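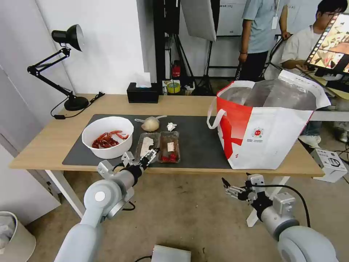
Unit 8: Unpacking and Sorting Fresh Food
Course: Household Practice, Evening Group
Handout revised 2020-12-29

Purpose of this unit

In Unit 7 we spoke about shopping lists and how to plan a week of meals. Now we come to the moment when the food is in the house and must be put in order. Many students told me in the first course that they find this part boring, and so they do it fast. I ask you to do it slowly two times at home, with this paper next to you. After that you may do it fast again.

Words we use

Carrier: any bag which brings the food home. An insulated carrier has a silvery lining inside and keeps cold food cold for a limited time. It does not make warm food cold.
Tray: a clear plastic container without a fixed lid, open or covered with film.
Loose item: food which has no package, for example an onion or a lemon.
Station: the flat place where you put everything before it goes to the refrigerator or the cupboard.

1. The station

A kitchen counter is best, but a desk is also good if your kitchen is small. Put a mat on it first. A dark mat helps you to see onion skins and small crumbs, and you can carry it to the sink in one piece. The carrier stands at one side, open at the top, with the handles away from your hands. The trays come to the front, where you can reach them. Bowls and loose items can stay farther back or at the side.

If you work in the evening, use a lamp. A desk lamp with a jointed arm is enough. Keep its cord at the back of the table, never across the mat.

2. Order of unpacking

First come the cold things. Raw fish, meat, shellfish and tofu leave the carrier and go into the refrigerator before you look at anything else. If you want to check them at the station, check one at a time.

Then come soft things such as berries and small tomatoes. They do not like weight on top. Lift a tray from below or with a hand on both sides. When you lift it only by the front edge, it bends, and round things roll to one end.

Last are onions, potatoes and garlic. They can wait for the whole evening and nothing happens. Do not store onions and potatoes together, and do not put whole onions in the refrigerator.

3. Trays and bowls

Do not mix two foods in one tray to save space. A white block of tofu takes the smell of its neighbor very quickly. At home, move it to a box with clean water, close the lid, and change the water every day.

A bowl with a wide rim is good for food which you will eat or cook on the same day. For storage it is less good, as it takes much room on the shelf and the cover falls in. Shellfish in a bowl should always have its own shelf, the lowest one.

Labels stay with the food until the food is finished. If you change the container, move the label too, or write the date on a piece of tape.

4. The carrier after use

Students often forget this point. Wipe the silvery lining with warm water and a little soap, also in the corners. Leave the flap open for 60 minutes or longer, until it is dry to the touch. A closed wet bag will smell after one night, and the smell goes into the next shopping.

Small pieces of tissue, film and garlic skin go in the bin before you wipe the mat.

Practice at home (13 points)

Task A (5 points). Unpack one normal shopping bag in the order of section 2. Write down which item came out last and where you stored it.

Task B (4 points). Draw your station from above. Show the carrier, the trays, the loose items and the light.

Task C (4 points). Look in your refrigerator and find 2 foods which are in the wrong place. Explain in two or three sentences why you want to move them.

Please write by hand or print your answers. Bring the paper to the first meeting in January, room Rana, and also your own carrier if it has an insulated lining. We will clean them together at the big sink.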